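## House rules for the kitchen sims

I've spent most of this month on the dull but useful end of our Ridcombe kitchen work, which is deciding what counts as a proper run. 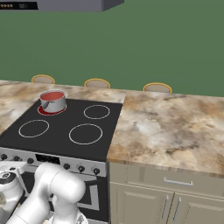
We've got 2666 simulated episodes on the books now and, going back through the older ones, I kept finding that two of us had scored the same thing differently. Is "burner off" a pass if the arm clipped the worktop on the way? I'd said yes, the Traltier lot had said no, and I've come round to their view (grudgingly!).

So the new rules start with the next batch. Write the pass conditions down before you run anything, and don't touch them afterwards. Any contact with a lit ring is a fail, even if the task gets finished. Log the seed and the software version every time – yes, even for a quick test. And please do 100 runs per task before quoting a success rate in a meeting, as I've been as guilty as anyone of getting excited over a dozen.

Failed runs stay in the folder too. Skareo used to tidy theirs away, and we lost a good few weeks trying to work out why the numbers looked so cheerful.

The draft is in the shared drive under Liepiņa, with a comments page at the back. I'd love to have your grumbles before the end of September.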